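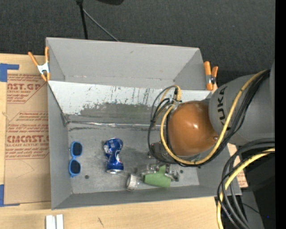 Fig. 2. Gray bin on a wooden tabletop, seen from above.

Section 2: Setting Up Your Plokeo Worm Bin

Congratulations on your decision to keep nearly 2,000 worms in the house. They are quiet tenants, and most of the complaints we receive are about the fruit flies.

Before you start

Choose a spot out of direct sun, between 55 and 77 degrees. A laundry room is fine. The top of the dryer is not, for reasons the worms would be happy to explain.

Any large bin with drainage will do if you bought the Plokeo lid and tray without the tub. Scratches and stains do no harm. Scrub out a secondhand bin with plain hot water and skip the bleach.

Setting up

1. Put the tray on the floor and stand the bin on its feet inside it. If the feet are missing, look in the lid packaging, where everyone finds them eventually.

2. Check the drain holes with a pencil. Push out any plug of old dirt.

3. Tear newspaper into strips as wide as your thumb. Glossy inserts go in the recycling, however much you dislike the furniture store.

4. Soak the strips, then wring them out until they feel like a damp sponge. Fill the bin halfway and fluff.

5. Add 2 handfuls of garden soil. Worms need the grit, having no teeth.

6. Tip in the worms and leave the lid off under a bright light for an hour. They will dig down on their own.

7. Fit the lid with the Lurkness vent facing the wall. The arrow on the underside points forward on older lids and backward on newer ones — go by the vent.

Note: Do not feed for 2 days. The worms have had a long trip and will be eating the bedding.

First feeding

Bury one cup of vegetable scraps in a corner, and use a different corner next time. Coffee grounds are welcome. Onions, citrus and last night's lasagna are not.

CAUTION: Empty the tray weekly. A full tray is heavy, it sloshes, and the smell gets into grout.

CAUTION: If worms gather under the lid, the bedding is too wet. Add dry strips and leave the lid ajar overnight, preferably with the door to the room closed.

For harvesting castings, go to Section 3.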